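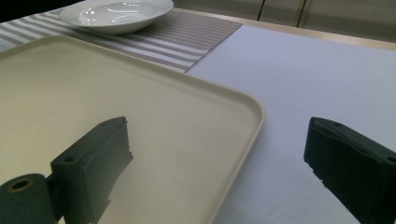 One reader of last year's notes objected that the unit treats glaze fit as a matter of chemistry alone, when most of the tableware returned to a pottery fails at the rim, where the cause is as often the shape as the recipe. The objection is fair for thin ware. Section 2 has been rewritten to deal with it.

Ceramics for the Table, Unit 4
Glaze fit, crazing and shivering

1. Terms

A glaze is a glass fused to a clay body. Both shrink on cooling. If the glaze shrinks more than the body, it is left in tension and may craze, giving a network of fine cracks. If it shrinks less, it is left in compression. Slight compression is wanted, as glass is far stronger when squeezed than when stretched. Too much compression causes shivering, in which slivers of glaze leave the edges of the piece.

Crazing may appear on opening the kiln or months afterwards. Delayed crazing in earthenware is usually put down to moisture expansion: a porous body takes up water and swells slightly, and the compression in the glaze is lost.

2. Effect of shape

Stress is not even across a piece. On a flat tray the glaze layer is near enough uniform, and a poor fit shows first as crazing across the well. On a bowl the glaze thins at the rim and pools at the foot. Shivering therefore starts at rims and handles, crazing in the pool. A sharp rim should be rounded with a damp sponge before the biscuit firing.

Ware glazed on one side only will bend if thin enough - a fact used in the strip test, where a narrow bar is glazed on one face and the curve measured after firing.
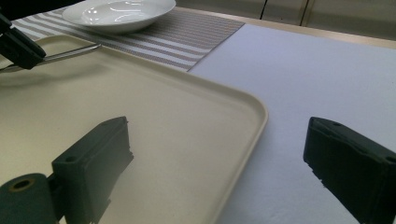 3. Firing ranges used in this unit

The Murness body is a red earthenware, biscuit fired to 1000 degrees C. The Fladia body is a white stoneware and is taken no higher than its biscuit temperature in this unit. Enamels are fired separately, at 800. All kilns stay shut until the reading is below 400 and are then left to cool with the vents closed.

4. Adjusting a glaze

To cure crazing, add silica in small steps, or replace part of the soda and potash with an oxide of lower expansion. To cure shivering, do the reverse. Change one material at a time - two changes in one test cannot be told apart.

Reading for next session: the Trinau test sheets, columns A to D.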